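Tabletop handling rules (house practice)

From the Cunow wiki, shop practice section. Last edited Sep 19, 2018

Tabletop handling rules are the habits a lab or small shop agrees on before an arm starts picking things up off a table. I started this article because every place I've worked had them, and hardly any of those places had written them down. If your shop does something differently, please add it (the talk page is fine, or just edit this one, I won't be hurt).

Scope

I'm only talking about light arms on light jobs here: fruit, bread, cups, small boxes. Anything with a blade, a heater or a heavy payload belongs in the Talukder article, and I'd read that one twice. None of this replaces your risk assessment or the manual that came with your arm. The big published safety standards cover the machine and the people near it. House rules fill in the boring bits, like where the cable goes and who gets to move the basket.

Background

The version most of us use grew out of a checklist called Tedora, which somebody printed on the back of a parts list and taped to a door. It had 9 rules. Two of them were about coffee, so I've left those out, and I've folded a couple of others together. A longer set called Gistima came later and has numbered clauses, and people really do quote them at each other across the room! Clause 2042 is the one on cables and clause 2705 is the one on containers. I have no idea how the numbering works and I've stopped asking.

Laying out the table

Keep the table plain and keep it sparse. A pale matte top is great because you can see the edges of everything on it, and so can your cameras. Put the containers down first, then the loose items, and leave enough room between them for open fingers to come straight down. I like a hand's width, but I have big hands, so measure your gripper and use that.

Shallow baskets are friendlier than deep ones. A woven rim will catch a fingertip that comes in low, so set your approach height from the top of the rim and never from the floor of the basket. That's basically all clause 2705 says, in many more words.

Bread and fruit, with baskets on white tables:
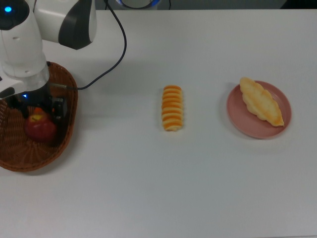
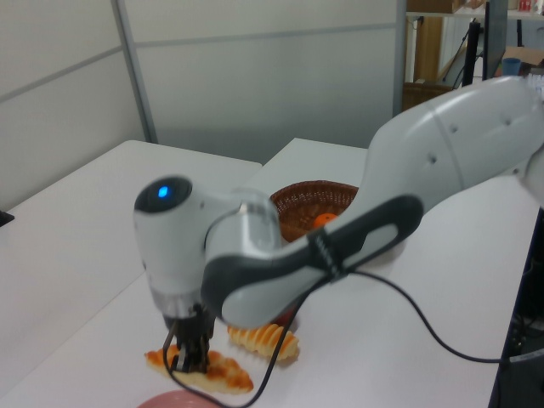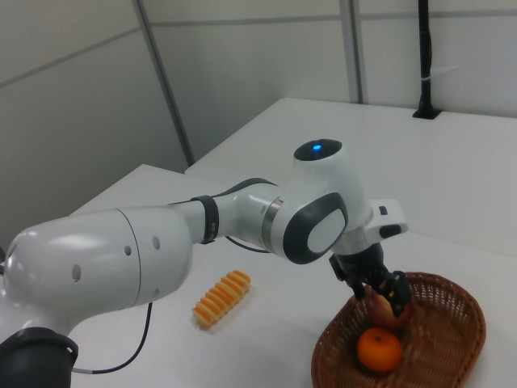 Cables

Clause 2042 wants every cable that travels with the arm to be tied to a link at one point or more, with slack left at each joint. Please do this. Move the arm by hand through its whole range before you run anything, and watch the slack the entire time. If a loop goes tight at full reach, let some out. If it sweeps the table, take some in or tie it higher up. You'll go back and forth a few times and it's annoying, and then you won't touch it again until December when someone swaps the gripper.

There's an old argument about whether a cable may rest on the tabletop at all. Gistima permits it as long as the cable stays out of the pick area. Tedora said no, flat out. I'm with Gistima on this one, mostly from laziness, though I do check it again after every change of layout.

Grip and force

Start with the lowest force your gripper offers and work up. Apples are forgiving. Soft bread isn't, and a flat pastry is worse, as the fingertips can reach the table before they've got hold of anything. Set a floor height for the fingers and write it on the run sheet. Play food is handy for practice runs, but it's usually stiffer than the real stuff, so don't carry your numbers over from one to the other without testing again.

People around the table

One person runs the arm and that person has the stop button within reach. Anyone else who wants to move an item asks first, out loud, and waits for a yes. Hands stay off the table while the arm is live, even when it's sitting still, and even when the roll is obviously about to go off the edge. Let it fall (we've all grabbed for one, and we've all been told off for it).

Status lights differ from one make to the next, so don't trust a color you learned on another machine. Look it up and put a card by the station.

Records

Write down the layout, the items, the force setting and anything you changed in the middle of a run. I keep mine in a paper notebook and type it up on Fridays, which the Gistima people hate. Clause numbers are optional in our logs.

See also: Talukder (heavy and hot payloads); Tedora checklist; Gistima clause index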